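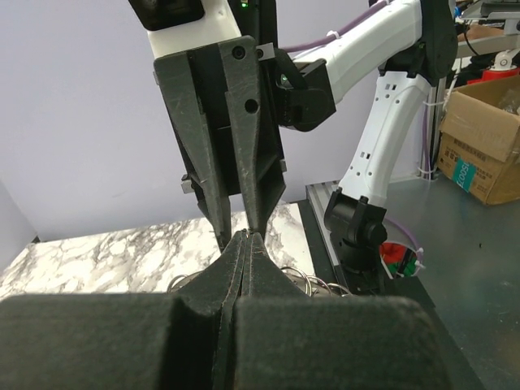
Candidate selection for the Rollton council elections: your questions

The local party association has opened selection for all wards in Rollton. This page covers the questions members and would-be candidates have sent to the office so far. It applies to the borough elections only. Rules for the parliamentary seat are set nationally and are on a separate page.

Who can apply to be a candidate?

You must have been a paid-up member for at least 12 months when applications close. You must also meet the legal requirements for standing in a local election, which cover age, nationality and your connection to the area through residence, work or property. If you are unsure whether you qualify, ask the office before you fill in the form.

I am already a councillor. Do I have to apply again?

Yes. Sitting councillors use the short form and do not need to supply new references. They still have an interview, and they are not guaranteed the ward they hold now.

Can a sitting councillor be moved to another ward?

Only with their written agreement. A councillor who wants to move should name the new ward on the form. If two sitting councillors want to swap wards, each needs to apply separately, and members in both wards will vote in the usual way. Agreeing a swap between yourselves does not settle the matter.

What happens if a sitting councillor is not reselected?

They are told by phone and then in writing, before the result goes on the website. They stay a councillor until the end of their term and remain a member of the council group. They can apply for any ward that still has a vacancy.

Who carries out the interviews?

A panel of members from outside the ward. Nobody who is applying for a seat can sit on a panel, and nor can their relatives or business partners. The chair of panels this year is Liam Doherty. Interviews are held at the Pagano Rooms in the evening, starting at 6.30pm. If you need a daytime slot, say so on the form.

What will I be asked?

The panel will ask why you want to stand, what you know about the ward and how much time you can give to campaigning. You will also be asked whether there is anything in your past, including online, that could embarrass you or the party. Answer this one fully. Leaving something out can lead to your approval being withdrawn later.

How long is the interview?

Allow 58 minutes, including a short written exercise at the start. The exercise is a reply to a letter from a resident. You will be given the letter on arrival.

Who votes on the final choice?

Members who live in the ward and who joined before the start of March. Members who live in Rollton but outside the ward may attend the meeting and ask questions, but they cannot vote. There is no postal vote. Members who cannot leave home for health reasons can ask the office for an emergency proxy.

What if only one person applies for a ward?

A meeting still takes place. Members vote either to adopt the applicant or to reopen applications.

Two wards have changed their boundaries. Which meeting do I go to?

Grendetti ward and Pokach ward have new boundaries, and the selection uses the new ones. Your meeting notice will give the name of your ward. If you live on the Pokach side of the canal and were in Grendetti before, you now vote in Pokach.

Can I apply for more than one ward?

You can list up to 2, in order of preference. If you are chosen for your first preference, your name is taken off the other list.

Can I campaign for selection?

You may send one leaflet or one email to members in the ward. The office sends it for you and does not hand out membership lists. Spending is limited to £200, including printing and any paid advertising. Please do not criticise other applicants by name, in print or on social media.

When are the results announced?

The result is read out at the end of each meeting. The full list of candidates is published once every ward has finished. Until then, please do not describe yourself as the candidate on leaflets.

How do I appeal?

Write to the selection officer, Osvaldo Piras, within seven days of the decision. You can appeal on the grounds that the rules were not followed. You cannot appeal because you disagree with how the panel or the members judged you. Appeals are heard by people who had no part in the original decision.

Where do I send my form?

Forms can be handed in at the office or sent by email. You will get a receipt either way. If yours has not arrived after three working days, get in touch and we will check.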